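Workshop notebook, Vullgate annex
11 Feb 2023
Entry subject: corner desk, surface and mat

Purpose of entry

To record the work done on the corner desk before it returns to regular use, and to set out the points that remain open. The previous entry for this desk dealt only with the choice of position. Colleagues who use the desk should read the section on cleaning before putting anything on it.

Background

The desk was moved from the Langat room when that room was given over to storage. It has a white top with a grey marble pattern and had been used without a mat for most of its time there. Two complaints were carried over with it. Small parts were hard to see against the veining, and anything set down firmly on the bare top made more noise than was welcome in a shared room. A mat was agreed on as the remedy for both. The order was placed with Cenard and the mat came rolled, in a cardboard tube.

Work carried out

The top was cleared and washed with warm water and a little dish soap, then wiped with a second cloth and left until dry. Old tape residue near the front edge did not come away with soap. It was taken off with a plastic scraper and a small quantity of citrus cleaner, 3 applications in all. No colour change was noticed on the cloth or on the top afterwards. The product is kept in the Candine cabinet with the other cleaners and should go back there.

The mat was unrolled face down on the floor and weighted at the corners overnight. By morning it lay flat apart from one end, which still lifted slightly. It was turned over, rolled gently against its curl for a few minutes and weighted again. The lift was gone by the time the desk was ready.

Fitting took longer than expected. The mat was first tried hard against the front edge of the desk, which felt comfortable for the forearms but left a gap at the back where small items could roll and stay. It was then moved back towards the wall, leaving a strip of the top bare along the right side and in front. This position was preferred. The bare strip is useful for a notebook or a cup, and neither needs to sit on the mat.

Trial of the surface

The question to be settled was whether small items of different colours could be found on the dark mat without extra lighting. Offcuts and odd pieces from the parts drawer were placed on it one at a time and looked at from a seated position and from the doorway. Pale and bright pieces were easy to pick out from both. Black screws and dark grey washers were poor from the doorway and only fair from the chair. A shallow white tray is suggested for dark fasteners. One of the trays from the Langat room would do, if any can be spared.

Pieces were also dropped from hand height to check for bounce. Most stayed close to where they landed. On the bare top, the same pieces travelled well past the edge and had to be looked for on the floor.
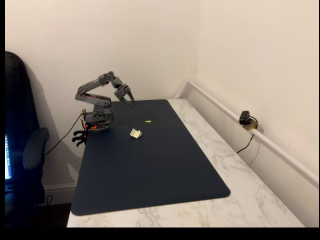 Corner desk with the navy mat in its preferred position. Cream piece and green piece on the mat.

Cleaning and care

The mat is to be wiped with a damp cloth at the end of each day of use. Solvents, including the citrus cleaner mentioned earlier, are not to be used on it. Crumbs of plastic and filings should be lifted with the soft brush first, as wiping tends to push them under the rounded corners. The bare part of the top may be washed in the usual way.

Cutting is not to be done on the mat. The green cutting board remains on the shelf by the door for that purpose. Glue work should be done over scrap paper, and hot tools are to be kept off both surfaces.

Cost and records

The mat was charged to the Vullgate small equipment line. The packing slip has been filed with the other Cenard papers. The cardboard tube has been kept in case the mat has to be stored or moved.

Open points

Tray for dark fasteners: to be requested from Langat stock.
Cream walls in the corner: a scuff was noted at chair height during the move. It has been wiped but may need touch-up paint. The tin in the Candine cabinet has no colour name on the lid and should be tested on a hidden patch first.
Grip of the mat: it did not shift during the trial, but the trial was short. To be checked again in June, when the room is next cleared for floor cleaning.
Chair: the present one is slightly low for this desk. A request for a replacement has not yet been made.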